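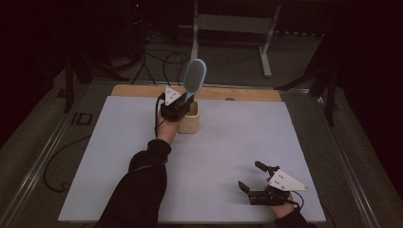 From: Dela Sowah
To: the kit list
Date: 18/05/2020
Subject: Re: what do we actually need for a second bench?

Hi all,

Sorry for the slow answer, I wanted to sit down with the order sheets before saying anything daft. Quoting Todor's message so we're all looking at the same thing:

> From: Todor Vukčević
>
> Eyerusalem wants a figure for the second bench before she goes
> to Prirnham, and I haven't got one. Last year's sheet says 2282
> for the first bench, but I can't tell if that includes the
> grippers or only the one pair, and there's a line that just says
> "sundries, Esben" with no amount next to it.
>
> Also: do we want hand-held grippers again, or do we wait and put
> the lot towards an arm? Berhanu thinks an arm. I think we'd spend
> until November bolting it down.
>
> And can somebody please tell me what we spend on cables.
>
> Todor

Right, in order, more or less.

The 2282 is everything except the computer. I went back through it with Esben on the phone and it's one pair of grippers, the rails, the stands, the grey work surface and the lights. The grippers were 1599 of that for the pair, so you can see where the money goes — the rest of the bench is cheap by comparison, and I'd happily buy the rest twice over before I'd cut a corner on the grippers. "Sundries, Esben" was clamps and a box of screws. He has the receipt and will send it (Esben, please send it).

On arm or no arm, I'm with Todor. I do see Berhanu's point, we'll want one in the end and it seems silly to spend money on the way there. But the work we've got lined up is all small tabletop stuff, brushes and cups, things going in and out of other things, and a person with a gripper in each hand can get through that the same afternoon the box is opened. With an arm we'd need the mount, the guarding, a risk assessment and somebody trained up, and none of those are on anybody's quote. If we do go for it next year I'd want it as its own line with its own budget and not squeezed out of what's left over from this one.

The spare parts question is the one I'd really like people to think about! We bought no spares at all the first time. The marker plates on top of the grippers get scuffed at the corners and the dots stop reading properly, and then you're stuck until new ones come. I'd like a spare set per gripper from the start. Fingers too, the black ones, because the tips wear smooth and you only notice when things start slipping. Lollier do both but they're slow to post, so let's put it all on one order.

Cables. Oh dear. I can't give you a proper number, Todor, because they've been bought in dribs and drabs on three different cards. What I can tell you is that we always buy them too short and then too long. The short ones tug at your wrist when you reach for the back of the board and the long ones end up in a heap on the floor behind the bench. For the second bench could we please measure first? From the gripper, down the arm, off the side of the table and over to the rack, plus a bit. I'd also like some proper floor covers, which we've never had, and a few hooks for the stand legs.

The objects themselves hardly cost anything and I wouldn't bother giving them a line. Wooden cups, brushes, that sort of thing, all from the household shop. I would get a second board though, the same pale blue-grey, because if the two benches don't match we'll be arguing about it for months.

So my suggestion for Eyerusalem to take with her is another 2282 for a like-for-like bench, plus 800 on top to cover spares, cables, floor covers and the board. Mekonnen gave us a price on the rails last time that they may not hold, so somebody ought to ring them before she goes. I can do it if I'm told who to ask for. Sikum have offered to lend us lights for 5 weeks, which would let us put that bit of the order off, but I'd sooner have our own and not have to pack them up again halfway through.

Berhanu, shout if you think I've been unfair about the arm. And does anyone know if the curtain on the right-hand side is ours or came with the room? If it's ours I'll need to price another one.

Cheers,
Dela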